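Pitside Reiserucksack 2000: mein Begleiter für Wochenmärkte, Straßenfeste und lange Bahnfahrten
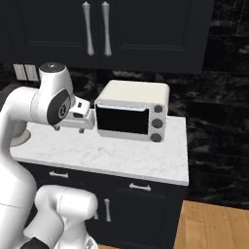

Lesezeit: 4 Minuten

Ich gebe es gleich zu, ich habe eine Schwäche für Taschen. Im Flur hängen bei mir vier Stück, im Keller liegen noch ein paar mehr, und trotzdem bin ich im November wieder mit einer neuen nach Hause gekommen. Der Pitside Reiserucksack 2000 ist seit letztem Herbst bei uns im Sortiment, und weil ich ihn selbst auf zwei Reisen dabeihatte (einmal Bahn, einmal Bahn und Fähre), schreibe ich den Text dazu lieber gleich selbst.

Die Zahl im Namen hat übrigens nichts mit dem Volumen zu tun. Da haben schon mehrere Kunden nachgefragt! Sie bezeichnet einfach die Baureihe bei Pitside. Das Hauptfach fasst gut und gerne Kleidung für vier bis fünf Tage, wenn man wie ich die dicke Jacke anzieht und nicht einpackt.

Wofür ich ihn benutze

Ich reise am liebsten dorthin, wo gerade etwas los ist. Weinfeste, Lichterfeste, Fastnacht, Stadtmusik, mir ist fast alles recht, Hauptsache, es gibt etwas zu essen und man kann zu Fuß vom Bahnhof hin. Ein Rollkoffer ist da eine Strafe. Wer schon mal in Handau am Sonntag vom Bahnhof hoch zum Marktplatz gelaufen ist, weiß, was ich meine: Kopfsteinpflaster bis oben, dazu die Stände auf beiden Seiten und in der Mitte eine Blaskapelle, die auch noch vorbeiwill.

Mit dem Rucksack bin ich da einfach durch. Man kann ihn sich im Gedränge auch nach vorne schnallen, dann hat man die Hände frei für die Tüte mit den gebrannten Mandeln. Die Träger sind breit genug, dass es auf dem Rückweg nicht drückt, auch wenn inzwischen zwei Gläser Honig und eine Flasche Most dazugekommen sind (bei mir kommen immer zwei Gläser Honig dazu).

Die Fächer

Es gibt ein großes Hauptfach, das sich rundum öffnen lässt wie ein Koffer. Ich packe nie wieder anders. Davor sitzt ein flaches Fach für Fahrkarten, Stadtplan und Buch, und oben eine kleine Tasche für Schlüssel und Brille. Am Rücken ist noch ein verstecktes Fach, da passt ein Reisepass rein und etwas Bargeld. Auf den Märkten nimmt ja immer noch nicht jeder Karte.

Die Seitentaschen sind elastisch. Meine Thermosflasche hält darin gut, ein Knirps auch. Für eine richtig dicke Literflasche wird es eng, da hätte ich mir ein bisschen mehr Stoff gewünscht.

Was mir nicht so gefällt

Der Brustgurt sitzt für meinen Geschmack zu hoch. Man kann ihn verschieben, aber die Schiene ist kurz. Mein Kollege Loïc Millet ist einen Kopf größer als ich und findet ihn genau richtig, also probiert das am besten bei uns im Laden aus. Und die helle Farbe, Sand heißt sie, sieht zwar wunderschön aus, nimmt aber jeden Fleck an. Ich habe nach dem ersten Glühwein auf Anthrazit gewechselt.

Regen

Der Stoff heißt Prastenum und ist beschichtet. Einen Schauer steckt er weg, bei Dauerregen zieht es irgendwann an den Reißverschlüssen durch. Im Bodenfach liegt deshalb eine Regenhülle. Bitte nach dem Gebrauch nicht nass zurückstopfen! Ich habe es gemacht und zwei Wochen später sehr bereut.

Auf Bahnreisen

In der Gepäckablage über dem Sitz liegt er gut, auch quer. Auf der Strecke mit Umstieg in Perrin hatte ich 8 Minuten und drei Treppen, das ging, ohne zu rennen. Im Nachtzug habe ich ihn am Fußende untergebracht und die Hüftgurte darunter verschwinden lassen, die kann man hinten einstecken. Beim Fliegen schaut bitte vorher bei eurer Gesellschaft nach den erlaubten Maßen, das ändert sich gefühlt jede Saison und ich möchte hier nichts Falsches versprechen.

Technische Angaben

Modell: Pitside Reiserucksack 2000
Material: Prastenum, beschichtet
Farben: Anthrazit, Sand, Tannengrün
Rückenlänge: verstellbar
Regenhülle: im Bodenfach, abnehmbar
Pflege: Handwäsche, nicht in den Trockner
Preis: 225 Euro

Zubehör

Wer viel einkauft, nimmt am besten gleich die Falttasche dazu, die wird vorne eingeklinkt und wiegt 76 Gramm. Packwürfel gibt es in zwei Größen. Ich nehme einen großen für Pullover und zwei kleine für alles andere, Noémie Tanguy aus unserer Werkstatt schwört auf Stoffbeutel vom Wochenmarkt und kommt damit genauso gut zurecht.

Reparatur

Schnallen und Zipper haben wir vorrätig, und kleine Nähte machen wir meistens gleich, während ihr wartet. Größere Sachen bleiben roughly gesagt eine Woche hier, vor den Adventswochenenden auch mal länger, da wollen alle gleichzeitig los. Bringt den Rucksack bitte leer und ausgebürstet vorbei.

Anthrazit und Tannengrün sind zurzeit lieferbar, Sand kommt mit der nächsten Lieferung wieder rein.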